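About Nurkura

Nurkura is a website of personality quizzes, picture puzzles and short reads about everyday psychology. We publish from a small office in Wadville, above a shoe repair shop, and our readers come from all over the country.

The site began as a weekly email with one picture riddle and the answer at the bottom. Readers kept forwarding it and asking for the old ones, so we put the whole collection online. That first archive held 389 riddles. Many are still here, though we have redrawn the ones that were hard to make out on a phone.

What we publish

Most visitors come for the "what did you notice first" quizzes. We also run color choice tests, handwriting quizzes, hidden object pictures and logic puzzles. A new quiz goes up every weekday morning. Longer articles on sleep, memory, habits and getting along with family appear in the Reading Room, and the dream symbol dictionary has its own page in the menu.

In October we bring back the Alow Puzzle Month, with a harder puzzle each day and the answers held until the next morning. The name comes from Alow Street, where the email was first put together at a kitchen table.

How a quiz is made

Each quiz starts with a picture or a question. One writer drafts the results and a second writer reads them without seeing the picture. Results that sound insulting get rewritten. We keep most results under 400 words — long ones don't get read to the end. Before a quiz goes live, all nine people in the office take it.

Please read this part

Our quizzes are for fun. They are not medical or psychological tests, and they can't tell you whether you have a condition, should leave a job or should marry someone. If something is weighing on you, talk to a doctor or a counselor.

We do not ask for your name to show you a result. Your answers are cleared when you close the page, unless you save them to a free account.

Who owns the site

Nurkura is owned by Gashi Media, a private company also based in Wadville. Gashi handles advertising and the computers, and the quiz writers decide what gets published. Paid posts carry the word "Sponsored" above the headline.

Contact

Corrections, puzzle ideas and reprint requests can be sent through the contact form. Put "Correction" in the subject line if you found a mistake — those are read first. Letters can go to Nurkura, PO Box 1724, Wadville.

Page last updated 25 July 2020

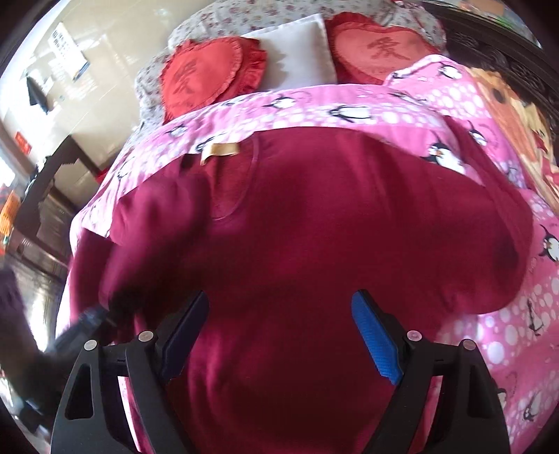
Photo: Nurkura / Gashi Media. Dark red knit sweater on a bed. All rights reserved.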